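I gave up on my mood app in September, and I've been a calmer person since. I want to argue for giving up on yours too, or at least for being a lot more suspicious of it.

The one I used was called Vendora. It asked me to rate my anxiety from 1 to 10, morning, noon and night, and then it drew me a line. I loved that line! I'd been dealing with panic on and off since college and finally here was something that looked like evidence. I kept it going for 234 days, and if you'd asked me I would have told you it was the best thing I'd ever done for my mental health (I did tell people, at parties, poor them).

Then my sister asked me how I was doing and I reached for my phone to check. I stood in her kitchen and looked up how I felt. She didn't say anything, but I saw her face, and I've thought about that face a lot.

My trouble with all this rating is that it makes you scan. Anxious people are already champion scanners. I can find a flutter in my chest in a quiet room from a dead sleep. And now three times a day a cheerful little chime was telling me to go look for one, and of course I found one, and then I had to decide if it was a 4 or a 5, and by the time I'd decided it was a 6. 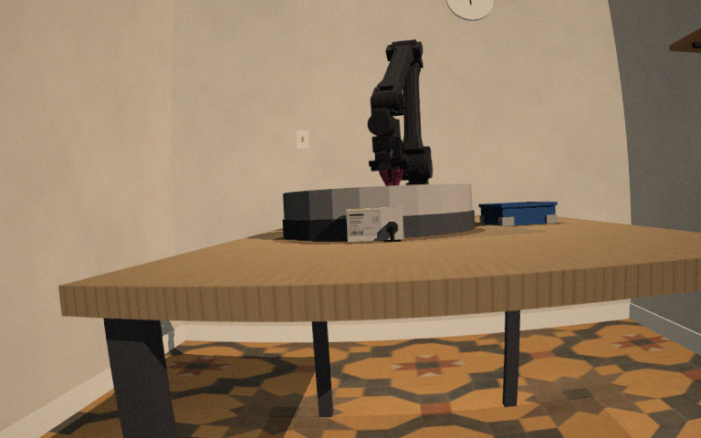
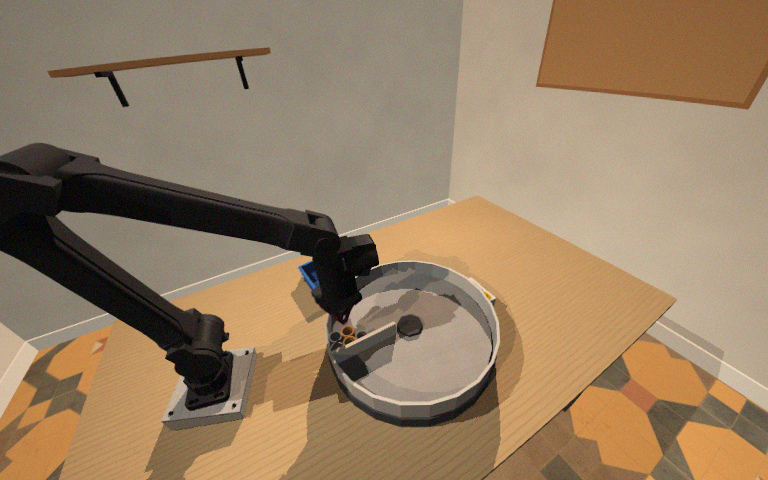
I know what the other side says, and some of it is fair. Þórey Dalsgaard, who ran the evening group I went to on Lamont Street, was a big believer in logs. She said people forget their good days, and that a written record keeps the bad week from swallowing the whole month. I agree with her about the forgetting. I'd just point out that her logs were on paper, one line before bed, and she wanted words. "Argued with Dad, walked it off." You can read that a year later and it still means something. I have no idea what my 6 on some Tuesday was about.

There's also the streak business. Vendora gave me a badge at 30 days and I was so pleased with it that I started answering the noon question during lunch with friends, under the table. When I missed one on a flight I was upset for the rest of the day, and then I logged being upset. That should have been my clue.

If you're in treatment and your therapist has asked for ratings, please do them - there's a person on the other end who's going to read them with you, and that's a different deal. I'm talking about the rest of us, tapping away alone, sending our worst afternoons to a chart that can't ask a follow-up question.

What do I do now? Not much. I keep a cheap notebook by the bed and write in it when I feel like it, so maybe twice a week. Some entries are about dread and some are about soup. The first couple of weeks without the chime I felt kind of unsupervised, and at noon I'd still get a little twitch toward my phone. That faded. I still have panicky days, and I couldn't tell you if there are fewer of them, and my sister says I've stopped answering her with a number.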